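Notes from the Contracts Desk

January at Detalcombe

Back in the office, with the heating on and the coffee machine still under what the supplier calls observation. A few things worth passing on before the production calendar eats everyone.

The chain of title talk

We get the same call every winter. A producer has a script, a director, most of a cast and a distributor who has finally said yes, and the distributor's lawyer has sent over a list. Item one is always chain of title. The producer would like to know whether item one is really necessary.

It is. Chain of title is the stack of paper that shows the movie belongs to the people selling it. If the script came from a short story, we need the agreement with the author of the short story. If two people wrote the first draft and one of them moved to Portugal, we need the one in Portugal. A friendly text message from four years ago saying "go for it!!" has some charm and we have read it aloud in the office, but no distributor has yet accepted it as an assignment of copyright.

Kwabena Asante spent most of December on a feature that had been through 17 drafts and three titles. The option on the underlying novel had been extended twice, once properly and once over lunch. The lunch extension took longer to fix than the rest of the file put together. The novelist was very nice about it, and then her agent was less nice about it, and the price went up.

So, if you have an option running, go and look at the expiration date now. Look at how the extension works too. Most of them want written notice and a payment before the date, and "before" means before. Put it in two calendars, one of which belongs to somebody who doesn't go on location.

Music, again

Adwoa Bonsu has asked me to mention festival licenses, and she asked in the tone she keeps for things she has already mentioned. A festival license lets you play the song at festivals. When the movie gets picked up for streaming, you need another license, and the publisher now knows you can't cut the song because it plays under the big scene. Ask for the wider rights as an option when you do the first deal, with the price written in. You can always decide later that you don't want it.

Remember as well that a song has two sets of rights, the composition and the recording. Clearing one and hoping about the other is how a small drama ended up with a closing scene set to a ceiling fan. The reviews called it brave.

Comings and goings

Afia Ansah joins us from Kinotley, where she handled co-production agreements and learned to read a waterfall schedule without moving her lips. She will take over the documentary files from Damián Bautista, who is off to Rusnák for a spell as in-house counsel and has left behind a desk drawer full of unlabeled keys. If one of them is yours, come and get it.

The Kustex slate deal closed at last, after 22 rounds of comments on a definition of "net receipts" that ended up one comma away from where it began. Congratulations to all concerned, including the comma.

Clinic hours

Bram Dierckx is running the free contract clinic for first-time producers again, mornings from 10 a.m. We have room for up to 15 people, and each gets a short sit-down with one of us. Bring the agreement you're worried about and any emails that go with it. Please bring the signed version - last year we gave some excellent advice on several drafts.
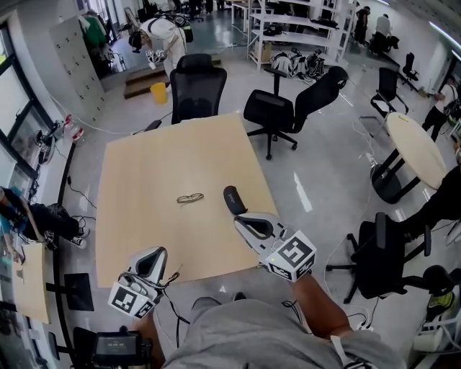 Sign up by replying to this newsletter, with the name of the project and a line on what you'd like looked at. If the line is "everything," say so and we'll put you down for a later slot, when Bram has eaten.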